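Wallin council to keep library open through winter evenings

The library in Wallin will stay open until 8pm on weekdays through the winter, after the town council agreed to pay for the extra hours from its reserves.

The building in Fandov Road has closed at 5pm since the county cut its grant two years ago. Parents and people who work full time had complained that they could hardly ever get in, and a petition asking for later hours gathered 132 names before it was handed to councillors in September.

Under the plan, the library will open for the longer day from the start of November until the end of March. Borrowing, returns and the public computers will all be available in the evening, but the local history room will still close at 5pm.

The council said the cost would be met without any rise in its share of council tax. It will look at visitor numbers in the spring before deciding whether to carry on with the scheme.

Work has also finished on the reading room on the first floor, which had been shut since damp was found behind the shelves. The room has been replastered and painted, and an air purifier has been put in. It can be used by anyone with a library card, and groups may book it in the evenings for a small charge.
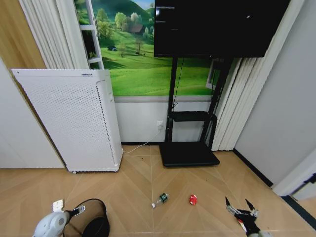
WALLIN, October – The longer hours come as other libraries in the area are cutting back. Fillelov lost its Saturday opening in the summer, and the mobile library that served Lonent and the farms beyond it now calls once a month.

Readers in Lonent have asked whether the van could come more often now that Wallin is to have more staff time. The council said the two services were run separately and that the van was a matter for the county – it had passed the request on.

The bus between Lonent and Wallin last leaves the town at 6.40pm, so people relying on it will get less from the change than those who live close by. The bus company has been asked to look at a later return journey but has not yet given an answer.

Two part-time posts will be advertised this month to cover the evening shifts. Applicants do not need to have worked in a library before, and training will be given. Forms can be picked up at the front desk.

A homework club for secondary school pupils will start in the first week of the new hours, running from 5pm to 6.30pm in term time. Places are free, but pupils under 12 must come with an adult. The book group that used to meet in the church hall is also moving back to the library, and the knitting group has asked for a slot after Christmas.

Parking behind the building will be free after 5pm. The lights along the path from the car park, which have been out since the spring, are to be repaired before the clocks go back.

Anyone who has a book out on loan should note that the return box by the side door will be closed for the last week of October while a new one is fitted. No fines will be charged for that week.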